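Search this site Search

Student Projects – Retail and Display, spring term
March, by Elango Thomas
Last updated: March, 4:20 pm

Snack Shelf Project Report

So my project was the snack shelf in the Griltent practice store, and I picked it because I thought it would be the easy one (ha). The question was pretty simple: if you mix bags and cans on one shelf, how do you lay them out so people can find what they want?

I spent 7 afternoons on it. First I went through the packages and sorted them by shape, then by color. Color is a much bigger deal with snacks than I expected! A chip bag has to tell you the flavor from across the aisle, and it mostly does it with one loud background color and a big picture.
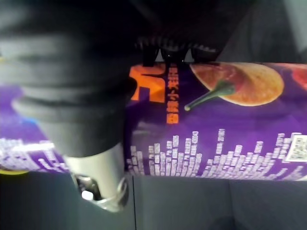
Purple chip bag with orange lettering and a chili pepper on the front.

My teammates at the Kusum table wanted everything grouped by flavor. I wanted it grouped by package, bags at one end and cans in a row, since bags slump and cans mostly don't. We tried it my way first and asked 20 classmates to look for a certain color. I wrote down where each person looked first, and plenty of them went straight to the lids – I had not planned for that at all.

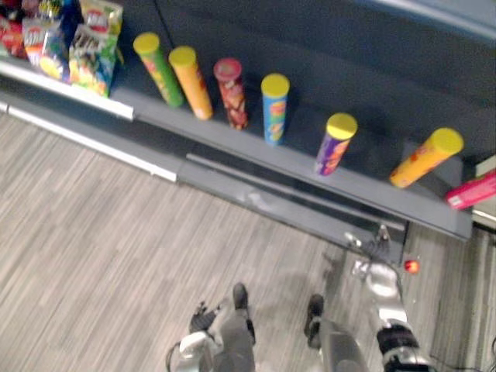
Spacing was the part I kept fighting with. Leave too much room and the shelf looks half sold out, but push things together and you can't get your fingers around a can without bumping the next one. I'd also like to try a small lip at the back next time, plus the taller shelf from the Kristiansen unit.

Still to do: the price tag test, and typing up my notes from the Drudcombe store visit.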